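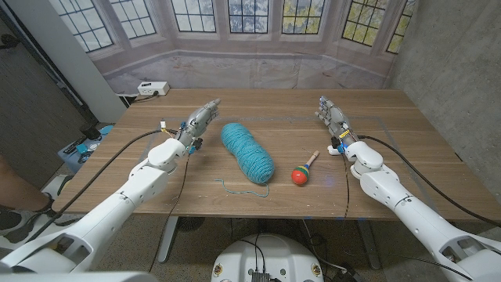 작업 노트, 2월: 쪽 염색 3차 (면사, 모사 병행)

오늘은 드디어 발효 쪽 항아리가 살아났다! 뚜껑을 여는데 표면에 구릿빛 막이 쫙 깔려 있고 한가운데 거품꽃이 올라와 있어서 혼자 소리를 질렀다. 지난번에는 냄새만 요란하고 색이 하나도 안 먹었는데, 밀기울을 더 넣고 항아리를 창가에서 난로 쪽으로 옮긴 게 맞았던 것 같다. 확실한 원인은 모르겠다. 두 가지를 한꺼번에 바꿔 버렸으니까. 다음엔 하나씩 바꿀 것.

준비
면사는 어젯밤에 소다회 넣고 한 시간 삶아서 헹궈 둠. 물이 생각보다 누렇게 나와서 두 번 삶았다. Naveen Dhillon이 그냥 중성세제로 빨면 된다고 했는데, 삶은 쪽과 안 삶은 쪽을 나란히 담가 보니 차이가 꽤 크다. 안 삶은 실은 매듭 근처가 허옇게 뜬다. 시험편은 노트 뒷장에 묶어 두었으니 보고 싶은 사람은 꺼내 보세요.

모사는 삶지 않고 미지근한 물에 담가만 두었다. 알칼리가 세면 털이 뻣뻣해져서 모사용 작은 항아리를 따로 만들었는데, 이쪽은 아직 힘이 약하다. 막이 얇고 저으면 금방 흩어진다. 이름표는 큰 항아리 Gautam, 작은 항아리 Plernent. 지난 학기에 Akash Nigam이 붙인 이름인데 뜻은 본인도 모른다고 한다.

담그기
면사 128그램. 한 번에 3분씩 담그고 꺼내서 공기 중에 10분. 꺼낼 때 연두색이던 실이 눈앞에서 청록으로, 그다음 파랑으로 넘어가는 건 몇 번을 봐도 신난다. 이번에는 항아리 안에서 실타래를 살살 벌려 주었더니 속까지 고르게 들어갔다. 물방울이 튀면 공기가 같이 들어가니 꺼낼 때 항아리 벽에 붙여서 천천히 올릴 것. 나는 두 번째에 급하게 들어 올렸다가 Yogesh Chauhan한테 혼났다 (맞는 말이었음).

네 번 담근 뒤 색이 딱 좋았는데 욕심을 내서 다섯 번째까지 갔다. 헹구고 나니 결국 다섯 번이 맞았다. 헹굴 때 빠지는 양이 만만치 않다.

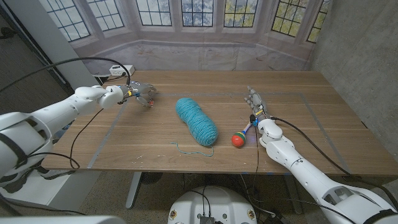 헹굼은 찬물로 맑아질 때까지, 마지막 물에 식초를 조금. 타래는 비틀어 짜지 말고 수건에 말아서 눌러 물기를 뺀다. 전에 세게 비틀었다가 꼬임이 풀려서 감는 데 저녁을 다 썼다. 실 끝은 꼭 8자로 묶어 둘 것. 묶는 실은 같은 면사로 하되 느슨하게, 꽉 묶으면 그 자리만 하얗게 남는다. 일부러 그렇게 남기면 그것도 예쁘긴 하다. 다음 달에 해 보고 싶다!

색 기록
1회: 옅은 하늘, 마르면 거의 회색
2회: 하늘색, 약간 푸석한 느낌
3회: 청록이 섞인 파랑. 개인적으로 제일 좋아하는 단계
4회: 파랑, 형광등 밑에서는 조금 탁해 보임
5회: 짙은 파랑, 젖었을 때는 남색 같다가 마르면 한 단계 올라온다

형광등 밑에서만 보고 판단하지 말 것. 오후 4시 창가에서 다시 보니 3회와 4회 차이가 훨씬 컸다. Shivam Bhardwaj가 표준 색표랑 대조해 주기로 했는데, 우리 색표는 Destitz 것이라 파랑 계열이 듬성듬성하다. 중간 단계는 그냥 우리 실로 만드는 게 빠르겠다.

재고
창고 선반 2151번 칸에 남은 무염색 면사 74타래. 큰 항아리를 3000밀리리터 더 늘릴지 고민 중인데, 새 물을 한꺼번에 부으면 발효가 꺾일 것 같아서 나눠 붓기로 했다. 잿물은 Akash Mittal이 걸러 놓은 것이 있다. 색이 진한 병이 첫물이니 섞지 마세요.

내일 할 일
아침에 막 상태 보고 젓기 (한 방향, 바닥부터)
작은 항아리에 밀기울 한 줌, 반나절 지켜보기
5회 시험편 반쪽만 창가에 걸어서 바램 시험 시작
Plidar에 석회 주문한 것 언제 오는지 물어보기

손톱이 또 파랗다. 장갑에 구멍 난 것은 버렸으니 새것을 서랍에서 꺼내 쓰면 된다.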